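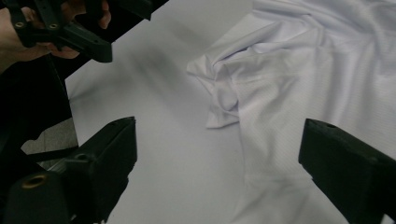

Ticket 1474 - Heating drops out overnight, boiler pressure low every morning

Filed under: Home & Heating > Boilers > Pressure loss

Opened by: Mereana Pomare
Status: Solved

Right, I'm putting everything in one place as I've explained this three times on the phone and lost my notes twice. We're in a two-bed terrace in Wostville with an Okstead combi that was already in when we bought the place. Since the start of April the pressure has been sliding down overnight. I top it up to 1.5 before bed, and by 6.30 in the morning it's under 0.5 and the boiler has locked out with code 82. Reset does nothing until I've filled it again.

Tried so far:

Bled all the radiators. Got a good long hiss out of the one in the back bedroom (lovely brown water on the skirting too, thanks) but no change the next morning.

Went round every valve with kitchen roll. All dry. Had the bath panel off as well and found nothing but a bath toy and some old grout.

Turned the heating off at the wall overnight and left the filling loop closed. It still dropped, a bit slower.

Reply from Eusebio Betancur, support desk

Hi Mereana, thanks for all the detail. Could you look outside for the little copper pipe that comes through the wall behind the boiler? Tie a freezer bag over the end, leave it till morning and let me know if there's any water in it. Please keep the heating on as normal while you do it.

Update, 7.10 am

Bag had a good cupful in it! I'd never even noticed that pipe, it's behind the water butt. So it's going out through the wall and that's why I couldn't find a puddle anywhere. I also watched the gauge with the heating running and it climbs to nearly 3, then sinks back once everything cools. Is that the relief valve gone?

Reply from Eusebio Betancur

Could be the valve, but that climb to 3 makes me think the expansion vessel has lost its charge and the valve is letting go when it should. Both are inside the case, so please don't open it up yourself. I've booked Brayan Palomino for you, he'll bring both parts.

Last update from me

Brayan came at 2 and it was the vessel, flat as anything. He pumped it up and it wouldn't hold, so he fitted a new one, and changed the relief valve too as it had grit in the seat and was still dribbling. It's sat at 1.4 ever since - heating on, heating off, doesn't matter. Happy for you to close this one. I've left the bag on the pipe for another week and it's bone dry so far.

Contact the support desk | © Undberg Home Heating | Back to top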